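This site uses cookies to remember your preferences. Accept | Manage settings

News > Automation > End Effectors

Starico Publishes Results of Two-Arm Gripper Comparison on Cloth Handling

Starico today released the results of a bench comparison between two gripper designs, the Tivum two-finger unit and the Forsberg ribbed-finger unit, on tasks involving loose fabric. Testing was completed in April at the company's applications lab. The full data set and the controller settings are available to integrators on request.

The comparison covered 4 tasks: picking a cloth from a flat surface, spreading it between two arms, placing it over an upright stand, and removing it again. Each gripper model was run for 300 cycles per task on the same pair of arms, with the same cloth stock and the same camera mounting position. Both units were driven by the Trallow motion controller, firmware unchanged throughout.

Grip force was set to 38 percent of rated maximum on both models. Higher settings left visible marks on thin cotton, and lower settings produced slips when the two arms pulled against each other. Finger pads were wiped down every 90 cycles and replaced once, at the change from picking to spreading.

The Tivum unit performed better on flat picks. Its narrow fingertips close on a single layer with less travel, and double picks were rare with cotton and somewhat more frequent with knit fabric. The Forsberg unit required a second approach more often on flat picks but held its grip better under side load, which affected the results for spreading and stand placement.

Stand placement was the slowest of the tasks for both models. The arms hold the cloth by two corners, raise it past the top of the pole, and lower it on either side. Most faults occurred during the lowering step, when fabric caught on the pole and the load shifted to one gripper.

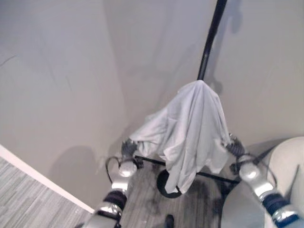

The Trallow controller handles this condition by comparing wrist torque on the two arms and slowing the side with the higher reading. With the function disabled, corner loss increased on both gripper models. Starico recommends leaving it enabled for any task in which both arms hold the same piece of material.

Cable routing was also reviewed. External gripper cables need enough slack for full wrist rotation, and a short service loop near the wrist joint is now part of the standard installation drawing. The drawing applies to both gripper models.

Starico will offer either gripper as a factory option on its two-arm workstation. Existing workstations can be converted with an adapter plate and a parameter file. A second round of testing, covering coated fabrics and terry cloth, is in preparation.

Filed under: Grippers, Two-Arm Systems, Fabric Handling, Company News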